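Search this site
Enter keywords
Go

Print this story
E-mail this story to a friend

Lost Yeom tapes to be issued on vinyl in June

28 May 2004

Nine songs by the beat group Yeom, recorded in the winter of 1967 and believed lost for most of the time since then, will be released in June by the small Sesovthorpe label. The record has the title "Trarkwood" and will be pressed in 400 copies, of which 300 go to shops and mail order. The rest are kept for the members, their families and a few radio stations.

Yeom came from Sarkdale and were together for less than three years. They played mainly at dances and in the youth clubs of the valley, and they made only one single, a slow song with organ called "Ferry Light", with the faster "Do You Mind" on the other side. It sold badly when it was new. Collectors began to ask for it in the eighties, and a clean copy is now difficult to find at any price.

The nine songs were made at Trarkwood, a former school building where a local music teacher had put a two-track tape machine and four microphones in the old dining hall. The group recorded there on two evenings. They hoped to get a contract for a long-playing record with the tapes, but the company which had released the single was already closing its pop department, and there was no answer to their letters. Two months later the drummer left to study, and the group stopped.

The tapes stayed at the school until it was sold. After this they were in a private house in Sarkdale, in a box marked with the name of a church choir, and this is the reason why they were not found by the people who were searching for them. On the same reels there is also the choir, singing two hymns before the group begins. Sesovthorpe has decided to leave the last seconds of the second hymn at the start of side one.

The singer was 19 at the time of the sessions and the oldest member, the organist, was 21. Seven of the songs are their own. The other two are versions of American soul numbers that they played every week at dances, and one of them is sung in a much lower key than the original. Those who know the single will perhaps be surprised by the sound, for the guitar is much louder here and the organ is heard on only five songs. "Cold Harbour Girl", which opens the second side, has a fuzz guitar from the first bar to the last. "Morning at the Mill" is quieter and has a recorder part played by the bass player.

The transfer from tape was done this spring. One reel was in good condition. The other had to be repaired in three places, and in the song "Paper Man" a short drop in the sound can still be heard after the second verse. The label did not want to cover it with a copy from another verse. No echo was added, and the songs are in the order in which they were recorded.

With the record comes a booklet of eight pages. It has the words of all the songs, a list of the concerts as far as they are known, and a longer text about the dance halls of the Sarkdale valley, most of which are now shops or flats. The cover is a simple one, in dark green with white letters, after a poster that the group used in 1966.
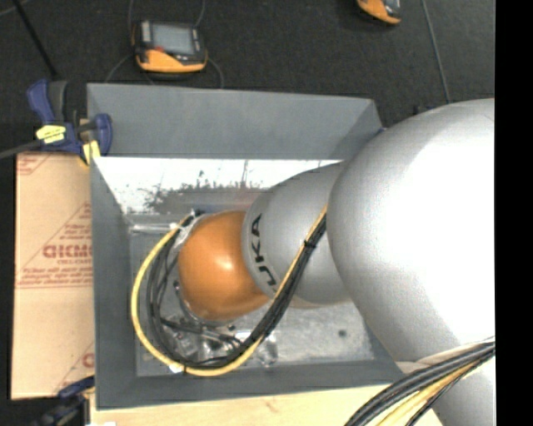

Will the single "Ferry Light" be included on the new record?

The two sides of the single are left out, as the rights belong to another company and Sesovthorpe could not reach an agreement with it in time. The label hopes to issue them later as a separate seven-inch record.

A compact disc edition is not planned at present. Orders for the vinyl are taken by post and by telephone from the first week of June, with a limit of two copies for each customer. Shops in Sarkdale will receive their copies some days before the others.

The members of Yeom will not play together again for the release, but three of them will come to a listening evening in the hall at Trarkwood later in the month. The whole record will be played there, together with a choir recording from the same reels. Entrance is free and places cannot be reserved.

Print this story
E-mail this story to a friend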